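20 mai 2026
Par Elif Naz Dursun

Ticket 1122 – Perte de suivi de pose pendant les démonstrations à la pince manuelle
Projet : Posuvetti
Statut : en attente de validation

1. Symptôme

La trajectoire reconstruite décroche lors des déplacements rapides entre deux saisies. Le segment est alors rejeté à l'import et la démonstration devient inutilisable pour l'apprentissage. Signalé par Osaze Effiong sur le poste 2. Le fichier d'étalonnage n'a pas été modifié depuis octobre.

2. Constats

Au moment du décrochage, le flou couvre tout l'arrière-plan : les lignes blanches de la surface beige s'étirent en diagonale et la bande gris foncé au centre ne garde que des stries floues. Les mâchoires, ouvertes, restent lisibles, ainsi que les axes des biellettes. L'estimation d'ouverture n'est donc pas en cause.

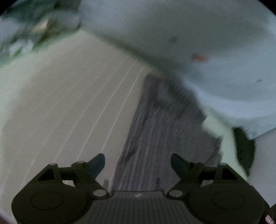

3. Essais

– Relecture avec 400 points d'intérêt par image, puis 1000 : décrochage au même endroit.
– Masque de la pince élargi côté mâchoires : aucun effet.
– Temps d'exposition réduit, gain relevé : à tester par Femi Odukoya.

4. Consigne provisoire

Ralentir les rotations du poignet. Marquer un arrêt avant chaque fermeture. Ne pas supprimer les segments rejetés – Kelechi Usman les reprend pour comparaison.

5. Reste à faire

Rejouer la même démonstration avec la nouvelle exposition et joindre le journal d'import au ticket.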